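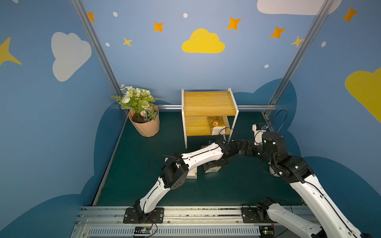 The Flimari sound masker is a small plug-in unit for counseling offices, clinics and group therapy rooms where talk can be heard from the hallway. It makes a steady, low rush of air that covers speech outside the door. Hard surfaces bounce voices around, and a coat of paint does nothing to stop that. Light-blue walls with white and yellow clouds on them may suit a child therapist's room very well, but a conversation will still carry. Set the Flimari on the floor of the waiting area, near the door, with the dial facing the wall.

What's in the box
Flimari unit
Power cord, 12 feet
Four stick-on felt pads
Printed setup card

Specifications
Sound type: fan-based, no recorded loop
Speeds: two
Weight: 28 ounces
Coverage: waiting areas up to 500 square feet
Power: wall outlet only, no battery
Made by Platgate

For waiting areas of more than 800 square feet, or an L-shaped hallway, order the Kan instead. It has a second fan and a wall bracket. The space in between can be handled by either a Kan or two Flimari units placed at opposite ends.

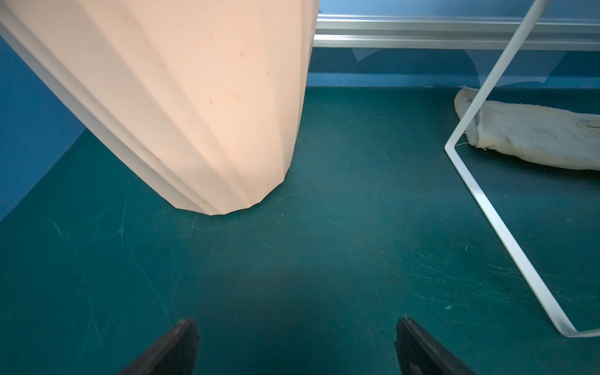

Fine scratches and scuff marks on a dark teal-green surface

Put the felt pads on before first use if the unit will stand on a desk or a painted shelf. They are not needed on carpet. Replacement pads come in a bag of 12.

Setting the level
Close the office door and have a coworker read aloud inside at a normal speaking voice. Stand in the waiting area and turn the collar until you can hear that someone is talking but can't pick out words. Clients in the waiting area should still be able to hear their names called. 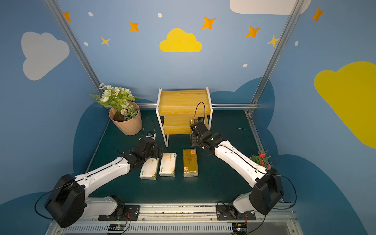
Page last changed: January (cord length corrected)

Cleaning
Unplug the unit and wipe the outside with a dry cloth. Do not use spray cleaners near the vents. Dust inside can be cleared with a soft brush.

Ordering
Clinics with a Prallach account can add the Flimari to a standing order. Colors are white, gray and sand. The Kan comes in gray only. Returns are accepted in the original box with the cord.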